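8 May 2021 — sim bench, kitchen chores

Saturday, so the queue is empty and I have all the workstations to myself. Writing this up now because Callum Bunting asked me twice this week whether the arm can clear a table yet, and I keep giving him a different answer depending on what I had for lunch.

Chore of the day is the fruit bowl. It sounds like the easiest thing in the kitchen (one bowl, one piece of fruit, go get it) and that's why I like it as a test. Any eight-year-old does this without looking. The arm has to get the fingers past the rim, straddle something small and rounded, squeeze enough and no more, and come back up without dragging the bowl along. I had three starting layouts from Ho-yin's set and picked the one he calls Dalen, which has clutter next to the bowl. Clutter matters! A clean table tells you almost nothing about a house. People leave snacks out.

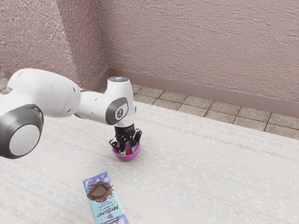
Dalen layout, fingers in the bowl, chocolate bar on the near side.

What I was watching for here is the approach. The old Flellmont planner loved to come in at a slant, and with a bowl that means you clip the rim sooner or later. The new one goes straight down, and I'm pretty happy with it. The cost is that a straight-down approach puts a lot of hardware right over the thing you're trying to see, so any camera looking from the side loses the back of the bowl behind the linkages. Wing-yan wants to fix that with a second side view. I'd rather spend the time on the close view, see further down.

Things I wrote on the whiteboard while it ran, copied here before somebody wipes it:

- rim contact: none flagged in the log, but the contact threshold is still the one we set for mugs. Recheck.
- bar wrapper: planner treats it as an obstacle with a fat margin. Fine for now. In a real kitchen that margin would make half the counter off limits.
- bowl is free to slide and I have no idea if our friction number is any good. Ask Zoi where it came from.
- time per attempt: too slow to be useful to a person who is hungry.

That last one is me being grumpy, but it's also kind of the whole question. Callum's shop-floor people at Odell have it easier than us in some ways. Their bins sit in the same spot every shift, the parts are stiff, and if a cycle is slow you can at least plan around it. A strawberry is soft and lumpy and it has a hat of leaves on it, and depending on how it landed the leaves are the first thing you meet on the way down. Our grasp scorer, Ulero, was tuned on blocks and cans. It sees the leaves as part of the solid shape. So it happily proposes a pinch that is half greenery, and on a real berry I'd bet you go home with a handful of leaves.

I went into the close view to see how the fingertips sit relative to the fruit.

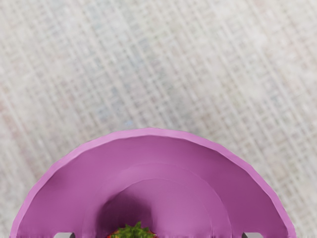

Cheng-en Sin

OK so two things. The fruit isn't midway between the tips, it's nearer the left one. With a stiff object I wouldn't care, the closing fingers would just center it. With a berry in a curved bowl the near finger gets there first and starts pushing, and then it's a question of whether the thing slides or gets mushed, and our sim can't tell me about mushed at all. Rigid body. It would report a perfect grasp on a strawberry that in real life is jam. I want that in big letters in whatever we send Callum.

The other thing is the shadow. There's a dark patch on the bottom of the bowl right up against the fruit, with a pretty crisp side to it, and I suspect the segmenter could take it for part of the object. That would pull the estimated center off to one side, toward the shadow. I haven't proved this. Easy check: same layout, move the light, see if the center moves with it. If it does, we have our bug and I owe Wing-yan a coffee, as she said "lighting" back when I was blaming calibration.

So, can it do the chore? My answer for Callum as of today: getting to the fruit, yes, I'd let it try all day. Picking it up in a state you'd want to eat, don't know, and this setup can't say. Putting the bowl away afterward hasn't been touched. For the shop floor I'm more optimistic, and I'd be fine with him trying the planner on boxed stuff before July.

Next:

- light sweep on Dalen, seed 88, nothing else changed
- tell Ulero to ignore the cap (mask by color? ugly, but let's see)
- lower the contact threshold and rerun
- ask Ho-yin if he can give me a berry that squishes, even a fake one with springs

Light sweep is queued. Going to get food.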